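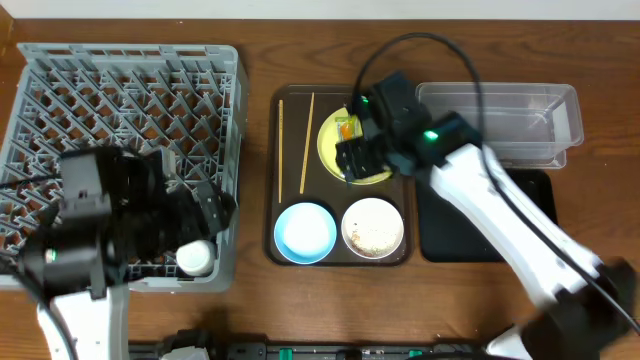 Havia Table-to-Rack Supper Set
Tray, rack, bowls, plate, cup and chopsticks
Item no. 529

In stock at the Istbridge shop and online

We've sold tableware at Jonetti for a good many years now, and the question we hear most at the counter has very little to do with glazes or patterns. People want to know what they should buy for an ordinary supper, the sort where you bring a bowl of something to the table, eat it, push the bowl back and sit for a while before you get up and deal with the dishes. The Havia supper set is what we've started pointing them toward. It has everything for a small meal and also the rack that the dishes go into afterward, so the whole business from serving to draining is taken care of in one purchase (and one rather heavy box, so do bring the car around if you're collecting).

What comes in the set

Serving tray, dark brown, rectangular
Dish rack, gray plastic, square
Bowl, light blue with a white interior
Bowl, white
Plate, yellow with a pale center
Cup, small, white
Chopsticks, wooden, one pair

The tray

The tray is the piece customers pick up first, and I think it's the color that does it. It's a deep dark brown, and it looks very handsome on a wooden table, especially one with a warm tone to it. The corners are rounded and the edge is slightly raised, enough to give your fingers something to find when you lift it without turning the thing into a box. There's room for both bowls side by side along one end with the plate behind them, and the chopsticks lie down the side.

We use ours for clearing as much as for serving. Everything stays on the tray when the meal is finished, you carry it over or pull the rack close, and you work through it piece by piece. If you've been making three trips to the kitchen for one person's supper, you'll notice the difference the first evening.

Wipe it with a damp cloth and dry it before you put it away. It doesn't go in the dishwasher, and please don't leave it standing in the sink overnight – the finish will put up with a lot, but it won't put up with that.

The rack

Most dish racks are wire, and most wire racks have a favorite size of plate and a grudge against everything else. Havia went with a gray plastic crate, square, with a raised rim and slots that run diagonally and cross one another in a diamond grid. Small things do well in it. A cup sits inside the rim where it won't wander off the side, and water goes down through the slots.

You'll want something underneath if you're using it on a table or a wooden counter. A folded dish towel is plenty, or you can set the rack in the sink if yours is wide enough. Measure first! We've had a couple of these come back from people with narrow farmhouse sinks, and it would have saved them the drive.

The rack takes up a fair piece of the table next to the tray, so if you eat at a very small one you may prefer to leave it by the sink and bring the tray to it. To clean it, run a soft bottle brush along the slots in one direction and then the other, and rinse. Once a month is fine for most households. If your water is hard, do it more often and add a splash of white vinegar.

The bowls

The bowls are both round, and they're meant for the same jobs: rice, noodles, soup, cereal, the last of the stew. The light blue one is white on the inside, so food shows up nicely against it. We were asked early on whether Havia would sell us the set with two matching bowls, and they said no, fairly firmly, and we've come around to their way of thinking. It's pleasant to have a choice, and in a household with children it settles the matter of whose is whose.

Crumbs and bits of sauce are easier to shift from a bowl if you tip out what you can before washing. A rubber spatula is good for this. For rice that has dried on, fill the bowl with warm water and leave it while you do the rest.

Each bowl weighs 359 grams, a figure I've included for the customer who wrote to ask and who I hope is reading.

The plate

A cheerful yellow, with a paler center. It's the right thing for a dumpling or two, a few slices of orange, a piece of toast, or a packet of sauce you haven't opened yet. It is a side plate in spirit, and anyone hoping to serve a roast on it will be disappointed. We do sell larger plates in the same yellow in August, when the Havia summer shipment comes in, but they tend to go quickly.

The cup

Small and white, with a rounded rim that's comfortable to drink from. It's good for tea, and also for broth if you like to sip it alongside the meal. There's nothing fancy about it at all, and I have one on my desk as I write this.

The chopsticks

Thin, wooden, and light in the hand. Wash them by hand with a little soap and let them dry lying flat, with some air around them, before they go into a drawer. Left soaking, they will roughen at the tips. Replacement pairs are kept behind the counter in Istbridge, and we can add one to any online order if you leave a note at checkout.

Buying pieces separately

The tray and the rack can each be bought on their own. The bowls, plate and cup are only sold with the set, although we hold back a small number for breakages. If you've dropped one, write to us with your order number and tell us which piece it was. We'd much rather send you a bowl than have you give up on the set.

Stacking and storage

The cup goes in the blue bowl, the blue bowl goes in the white one, and the plate goes underneath the lot. Stand the tray on its long edge between the cabinet and the wall, or wherever you keep your baking sheets. The rack can hold the stacked dishes if you have an open shelf for it, and that's how we keep ours.

Delivery

Orders are packed by us and carried by McAlister, who are careful with crockery and will leave the box with a neighbor if you ask. Delivery inside Istbridge is free. Orders placed before 2 in the afternoon leave the shop the same day. Should something arrive chipped, keep the box and the paper, send us a picture of the damage, and we'll put a new piece in the next van.

Returns are accepted on unused sets in their packaging. The tray and rack can also be returned on their own, provided they were bought that way.

Goes well with

Jonetti cotton dish towels, heavy weave
Havia soup spoons, pair
Soft bottle brush, long handle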